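Lurthorpe swaps its empties for seedlings as refill morning returns

Lurthorpe's refill and swap morning came back in February after a winter break, and what a turnout it was! By half past nine the queue had reached the far side of the market hall steps, and by closing time 155 households had signed the book, easily the most since the mornings began.

The idea is a simple one. You bring clean bottles, jars and packets from home, and you go away with something useful. Some people fill up on washing powder, rice or lentils from the big tubs. Others hand over their clear plastic bottles to be cut down into plant pots and little cloches, and take home a tray of seedlings in return. Plenty do both, and then stay for a cup of tea and a natter.

This time there was a new corner too, run by Purner, the hardware shop on Mill Lane. Staff had set up a bench with hand drills and blunt-ended scissors, and showed anyone who fancied it how to turn a drinks bottle into a drip waterer for a tomato plant. It takes a few minutes, costs nothing and works a treat on a hot windowsill. Children were three deep at the bench for most of the morning, and a fair few grandparents were elbowing in as well.

The sorting tables were just as lively. Lurthorpe has shoppers who buy their tea, sweets and biscuits from all over the world, and it shows in what they bring along – green tea bottles with Chinese labels, bright snack wrappers, and spice tins so handsome that they never make it as far as the recycling. 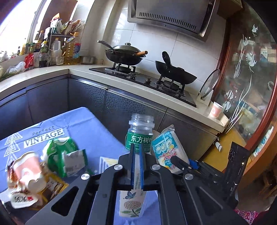 What gets taken, and what doesn't

Clear drinks bottles are wanted most of all, with or without their caps. Labels can stay on, as they peel away easily after a soak. Glass jars with lids go straight to the jam makers, who can never get enough of them before the summer fruit comes in.

Soft plastic wrapping is a newer addition. It was turned away all last year, but Mancuso, the haulage firm out on the bypass, now runs a van to the soft plastics depot once a month and has offered to carry the town's share for free. Two full sacks went off after the February morning. Crisp packets and sweet wrappers are fine as long as they have been shaken out. Anything greasy still has to go in the bin at home, and so do broken glass and old batteries.

A twin town joins in

One of the nicest moments came at eleven o'clock, when a big screen at the back of the hall linked up with Lukum, Lurthorpe's twin town, where a swap morning of the same sort was in full swing. There was a lot of waving, some very patchy sound and a wonderful look at Lukum's bottle greenhouse, built from nearly 2000 drinks bottles threaded on to canes. It has stood through two winters and already has lettuces in it.

Lurthorpe would dearly love one of its own. The allotment society has offered a sunny plot by the bottom gate, 27 bamboo frames have been promised, and the collecting has begun in earnest. Bottles for the greenhouse should be rinsed and left in the blue crates at the side door of the market hall, which is open from eight in the morning.

More seedlings on the way

Seedlings went fast, with the last tray of leeks gone well before noon. There will be far more next time, as 19 local growers have now put their names down to raise extra plants, including sweet peas, courgettes, chillies and three sorts of basil.

Next month's swap runs from nine until one in the market hall, and entry is free. Bring a bag for your plants and a jug or tub for refills.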